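Shop > Bedroom > Sheets > Fitted

Kemholm Fitted Sheet, Full and Queen
Posted in March by the Himimel product desk
72 shares | 2 comments

The Kemholm is a plain woven cotton fitted sheet with a 406 thread count. It has elastic all the way around the hem — not only at the corners — and fits mattresses up to 15 inches deep. Colors are sand, slate and white.

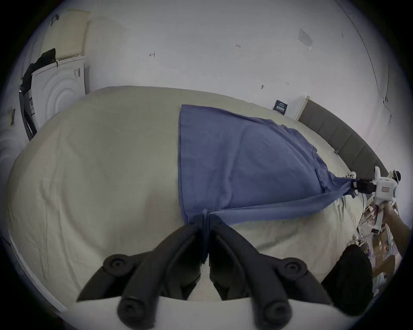
Wash warm and tumble dry low. Expect a little shrinkage in the first wash, which the cut allows for. The cotton wrinkles some if it sits in the dryer, so take it out while it is slightly damp. Pillowcases are sold separately under the Roman name and come from the same mill in Etthorpe. Item number 101 is the full and item number 500 is the queen.

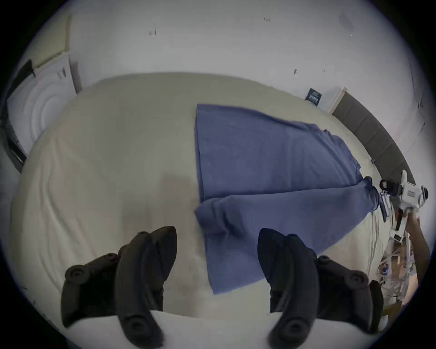 One buyer wrote that the queen stayed put on a 14-inch mattress but was a tight pull at the last corner, and asked for a deeper size. A deep-pocket version is planned for August. Returns are accepted on unwashed sheets in the original bag.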